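The Year I Stopped Hiding the Good Plates

My grandmother owned two sets of dishes. One lived in the kitchen and got chipped. The other lived in a glass-front cabinet in the dining room, and I can remember eating off it exactly twice, once at a christening and once when my uncle brought home a woman we all thought he was going to marry (he didn't, and I've always felt the plates were blamed a little).

When she died the good set came to me. Eight place settings, cream with a thin green line, packed in newspaper from a town I've never lived in. I did what the women in my family do. I bought a cabinet.

That was six years ago, and I'd still be dusting that cabinet if it weren't for a pipe. It burst in the wall behind my kitchen sink in January, and for three weeks every dish I used on a daily basis was in a plastic tub in the garage under a layer of plaster dust. The dining room was dry. So I opened the glass door, took out a plate my grandmother had probably handled a dozen times in her life, and ate scrambled eggs off it standing up.

I want to tell you it felt wonderful. It felt like wearing somebody else's coat! I washed it by hand, dried it with a clean towel and put it straight back. The next morning I did it again, and by the end of the week I was leaving the thing in the sink overnight like any other plate.

I started asking people about their good dishes after that, and oh boy, does everybody have a story. My neighbor keeps a complete service for twelve in the attic and lives alone. A man at my dentist's office told me his mother's china had been divided between four kids, by the piece, so that nobody can set a table unless all four of them are in the room. (They had Thanksgiving together for the first time in ages last year. Maybe she knew what she was doing.)

The best conversation I had was with Bastian Mühlbauer, who runs Haberkorn, a secondhand tableware shop two hours up the road in Valtden. I'd gone in looking for one saucer. I came out after lunch with a saucer, a gravy boat and a sore neck from looking up at his shelves. He has 2135 plates in stock – he'd just finished his yearly count and was happy to be asked – and he says most of them come in looking brand new.

"People bring me a set from 1958 and there isn't a knife mark on it," he told me. "They say, look, perfect condition. And I think, well, what did you eat on?"

He has a soft spot for the scratched ones, which is terrible for business. The scratched ones go in a bin by the door for 5 dollars each, and that's where I did most of my shopping. I like a plate that's already been through the worst of it. You can't ruin it, so you use it, and if it breaks you're out the price of a coffee.

Bastian also talked me out of matching. I'd been hunting for replacements in my grandmother's pattern, which was made by a small pottery called Flallis and is a real pain to find. He asked me why I needed eight of the same thing when I own a table for four. I didn't have an answer. He suggested I pick one color from the plates I already had and then buy anything I liked that didn't fight with it. Green was the obvious choice. I went home and thought about it for a good while, and I chose yellow, because I was tired of green.
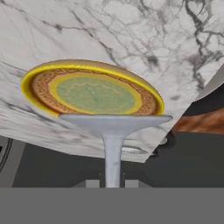 A bright yellow rim against white marble.

Yellow turned out to be a cheerful thing to look at before seven in the morning. It's kind to eggs and toast and very kind to blueberries. It does nothing at all for oatmeal, but I've yet to meet the dish that does. The cream plates sit next to it just fine, green line and all, and my sister, who has opinions about tables, came for Sunday lunch and didn't say a word until dessert. Then she asked where the bin was.

I should say something about money, since I've read plenty of articles like this one where the writer casually mentions a hand-thrown dinner service. One evening I priced a full new set from Zornorance, the kind with the linen-lined box, and it came to 856 dollars before shipping. I closed the laptop and went to make a sandwich. Everything I've bought since the pipe burst, gravy boat included, has come in under 100 dollars, and that's with the gas to Valtden and back.

If you want to try this yourself, start small. Take one good plate out of wherever it's been living and put it on top of the everyday stack, where your hand will land on it. Leave the rest alone for now. Check before you microwave anything with a metallic edge, and hand-wash the old ones if you're nervous about the pattern. I use a plastic dishpan, which saves me from banging them on the faucet. Store them with a paper napkin in between if they're going to be stacked high. Mine aren't, anymore, because half of them are usually in use.

You'll break one. I broke mine on a Tuesday, reaching for the salt, and I stood there with my hand over my mouth as if my grandmother might come in from the next room. Then I swept it up. There are seven now, and the broken one has been glued, badly, and holds my keys by the front door. I see it more than I ever did when it was whole and behind glass.

As for the cabinet, I offered it to my neighbor for the attic china, and she said she'd think about it. A week later she called and asked if I'd come over and help her carry the boxes down instead. We got through four of them before her knees gave out and mine started complaining. Hers is blue, with little birds, and the cups are so thin you can see your fingers through them. We had tea in two of them right there on the hall floor, with the newspaper all over the place, and then we went looking for the sugar bowl.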